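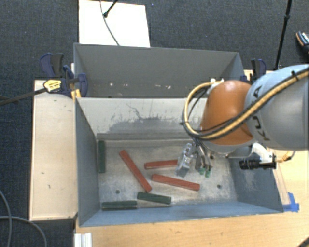
Ridwan Sopacua wrote in after my last post to ask how many grasps you need before a picking model stops being hopeless, and whether he could get away with letting the thing run overnight and sorting out the mess later. Good questions! My answer to the first is fewer than you'd think, if they're varied. My answer to the second is yes, but do a short batch by hand first.

So, how I go about a batch. I started with plain blocks in two colours and a metal bin, and I'd still tell anyone to begin there. Clamp the bin down before you do anything else. I skipped that on the Furcombe job and it crept sideways a hair at a time, and I ended up binning 1384 attempts (yes, I cried a little).

Next, calibrate the camera to the arm and then leave both alone. If somebody bumps the table, do it again. It takes me over 24 minutes and I grumble the whole way through.

Now tip the blocks in. Don't arrange them! You want some hard against the walls and some in the corners, because those are the grasps the model will get wrong later. Once a batch is going I stir the bin after every second attempt – a good rough stir, with the arm stopped and parked.

For each attempt, save these:
Camera view before the arm moves in
Gripper position and angle when it closes
Finger width after the lift
Success or fail

Finger width is my favourite, as it gives you the label for free. If the fingers close all the way, you've missed. Check a handful by eye anyway, as a thin edge can fool it.

Please keep the failures. My first Rerneck set was nearly all successes and the model came out wildly overconfident, poking at bare metal like it had found treasure.

Name your folders by bin, block set and batch, and write down any change to the lighting. I keep mine in a paper notebook called Dunne, don't ask.

In July I'll have a go at mixed shapes. Ridwan, send me your first batch when you've got it and I'll have a look at the labels.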